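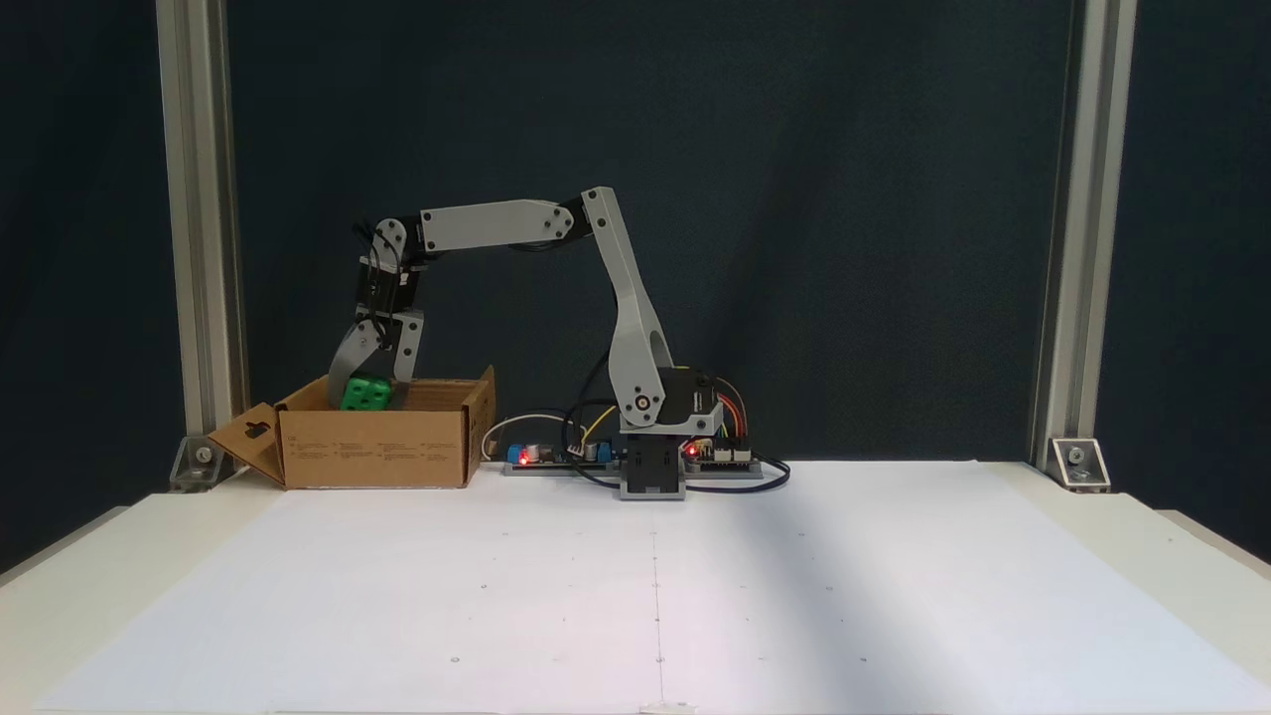
Para Helju Krūmiņa, a questão do volume está mal colocada: mil demonstrações gravadas sempre da mesma posição inicial valem menos do que uma fração disso com posições bem distribuídas. Ojārs Sakalauskas, responsável pela recolha de dados no projeto Durkar, concorda em parte. "O volume continua a contar. O que mudou foi a ordem em que decidimos as coisas. Primeiro fixamos a distribuição das posições, depois o número de episódios."

O Durkar treina políticas de manipulação por imitação para braços de secretária de baixo custo. A tarefa de base é elementar: pegar num cubo verde e movê-lo entre a caixa de cartão e a folha de papel. Cada episódio guarda as imagens das câmaras, os ângulos das juntas e o comando enviado à garra, tudo com a mesma base temporal.

"A sincronização foi o primeiro problema sério", diz Sakalauskas. "Tínhamos um desfasamento de 80 milissegundos entre a imagem e o estado das juntas. Numa aproximação lenta não se nota. No fecho da garra, o modelo aprende a fechar tarde."

A correção foi feita no software de aquisição, o Wekeck, que passou a marcar cada leitura na origem. Os episódios anteriores foram retirados do conjunto de treino. Sakalauskas não quis reaproveitá-los por interpolação: "O atraso não era constante. Teríamos corrigido uns e estragado outros."

A folha branca tem uma grelha de pontos a lápis, que serve de referência para a colocação do cubo. O operador recebe a posição no início de cada episódio e não a escolhe. Segundo Sakalauskas, quando a escolha era livre, as posições concentravam-se no centro da folha e a taxa de sucesso medida era enganadora.

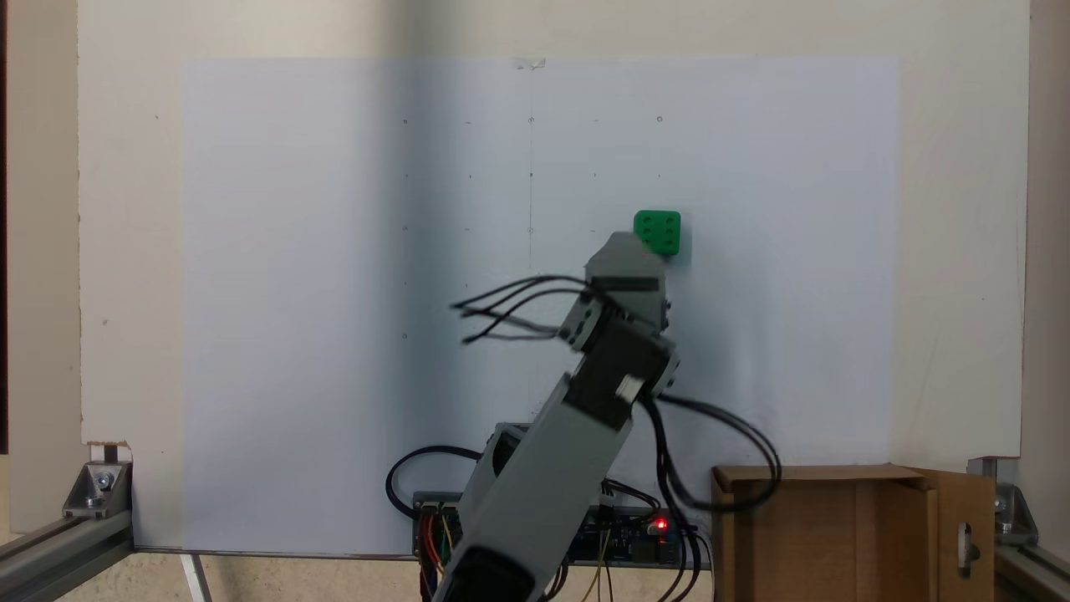

Critérios de rejeição

Um episódio é rejeitado em três situações: perda de leitura numa junta, intervenção manual sobre o cubo durante a gravação ou pausa superior a 4 segundos. As falhas de preensão seguidas de nova tentativa são mantidas, com etiqueta própria. "São os exemplos mais úteis que temos", afirma. "Um modelo treinado apenas com sucessos não sabe o que fazer quando o cubo escorrega."

A revisão é feita por Aušra Kairys, que vê os episódios a velocidade acelerada e confirma as etiquetas. O lote de abril tem cerca de 500 episódios aceites.

Sobre a iluminação, Sakalauskas é menos categórico. As sombras do braço sobre o papel variam com a postura e, por enquanto, não são compensadas. Um ensaio com luz difusa deu curvas de treino mais limpas e piores resultados fora da bancada. O ensaio vai ser repetido com outra semente antes de se tirar qualquer conclusão.

O passo seguinte é acrescentar um segundo objeto, ainda por definir. O formato dos ficheiros mantém-se, e a grelha também.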